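3. Color words and the trouble with blue

3.1 Why I got stuck on this in the first place

I should admit up front that I came to color naming by accident. My earlier work was on how families pass down words for food, and color kept sneaking in (you can't talk about soup for an hour without somebody calling it "that brownish yellow one"). When Charoen Klinhom and I went back through the Fidthorpe tapes, we kept hearing the same small hitch. People were quick with red, quick with yellow, quick with black. Then they'd get to something in the blue range and slow right down, hum a little, and come out with a phrase instead of a word.

So this section is about that hitch. I'll go through what our speakers did, what we think it means, and a few places where Nipon Khamphan and I still don't agree. Section 4 has the timing data, and readers who mostly want numbers can skip ahead with my blessing!

3.2 Speakers and sessions

We talked with 39 adults, 27 of them from Fidthorpe and the rest from Cladevon, which is a half-day's drive inland and has a noticeably different way of talking. All of them grew up speaking English at home. We didn't screen for hobbies or jobs the first time through, and I wish we had, for reasons I'll get to. Each session was a plain conversation in the person's own kitchen or living room, with the recorder running and a question sheet I mostly forgot to look at. Nobody was told the study was about color until the end. We said we were interested in how people talk about household things, and that was true as far as it went.

The transcripts gave us 600 color phrases once we took out names of teams, songs and dogs. (There was a dog called Rusty in Cladevon who came very close to being counted.) A color phrase, for us, is any stretch of talk that picks out a thing by its color, so "the blue one" counts, and so does "that sort of washed-out blue, like the old bathroom." We coded each phrase for its main color word, for anything added to that word, and for whether the speaker stopped and fixed it partway through.

3.3 What people add, and when

The plain finding is that blue gets more helpers than any other color word in our data. By helpers I mean the little words people hang on the front: light, dark, bright, pale, medium, sort of. Orange hardly ever gets one. If there's an orange thing on the counter, people say "orange" and move along, even when there are two orange things sitting side by side and you'd expect them to want some way to tell them apart. In that case they switch to place or size instead. "The orange one nearer you." "The bigger orange one." It's a really tidy switch, and we heard it in both towns.

Blue works differently. Speakers seem happy to split it by shade even when place or size would do the job just as well. Dishes are the easiest way to show this, partly because plastic dishes come in such flat, even colors, and partly because most of our own examples came up in kitchens. Figure 3 shows the sort of spread I mean. Our speakers would very likely call the cup "light blue" every time, and would want a different helper for a bowl, and none of them would bother with a helper for orange.

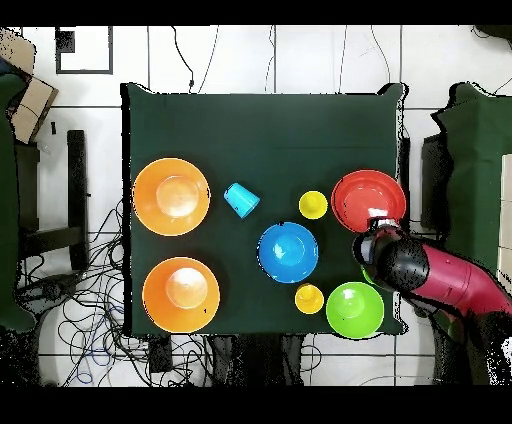
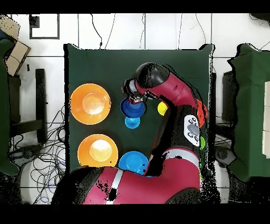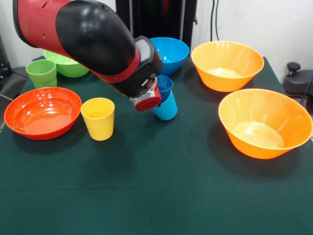 Figure 3. Household plastics in the blue range. A light blue cup appears in all three views; the first two also include blue and orange bowls.

Now, the obvious answer is that blue just covers a lot of ground. English puts one basic word on everything from a winter sky to a pair of new jeans, while some languages cut that range in two and give each half its own name. Russian is the case everyone brings up, and I'm bringing it up too. If the range is wide, then of course people need helpers to find their way around in it. I think that's right, but I don't think it's the whole story, and the reason is green. Green is wide as well. Our speakers talked about lawns, peas, limes, bottles and a lot of sweaters, and they still used fewer helpers for green than for blue. They reached for comparisons: pea green, bottle green, lime. With blue the comparisons were there (navy came up plenty) but they were outnumbered by plain old light and dark.

Charoen's view is that light blue is halfway to becoming a word of its own. He points out that speakers say it fast, with the stress on the first part, and that they'll even say "a lighter light blue" without laughing. I love that example. One woman in Cladevon used it twice in a row about her bathroom towels, and she plainly had a fixed idea of what light blue was before she made it lighter. You don't hear "a darker dark green" in our tapes at all.

Nipon isn't convinced. He thinks the effect comes from the things we happened to talk about. Kitchens and bathrooms are full of pale blue stuff, he says, and if we'd recorded people in a garden center we'd be writing a paper about green. It's a fair worry! We did go back and pull the phrases that had nothing to do with the house, mostly cars and clothes, and the pattern held up, though the set was small enough that I wouldn't bet much on it.

3.4 Fixing it partway

The other thing worth telling you about is repairs. A repair is when someone starts with one color and swaps it: "the green, no, the blue one." Nearly 10 percent of all our color phrases had one. Most sat right where you'd guess, at the edges between green and blue or between red and orange. What surprised me was how often the repair stayed inside blue. A speaker would say "the blue one," wait a beat, and then say "the light blue one," even when there was only one blue thing under discussion and I'd already nodded.

I read these as politeness more than anything. The speaker isn't lost, and I'm not lost, but a bare "blue" feels a bit lazy to them, as if they'd handed over the wrong amount of detail. Older speakers did it more. Quilters did it constantly, and there were enough quilters in Fidthorpe to tilt the numbers, which is why I wish we'd asked about hobbies at the start. We've since added a question about it for the Brundari sessions, planned for July, along with one about paint, after a retired house painter gave us eleven minutes on the subject of off-white that we had no way to code.

3.5 A note on the coding

Two of us coded every transcript, and we argued out the mismatches over lunch. The stickiest ones were turquoise and teal, which some speakers treat as kinds of blue and others as kinds of green. We ended up letting the speaker decide. If a person said "a tealy blue," it went under blue, and if they said "teal" with nothing after it, it went into its own pile and stayed out of the helper counts. That choice makes our blue numbers a touch lower than they might have been. The full list of phrases in the teal pile is in the appendix, with the speaker's town marked beside each one.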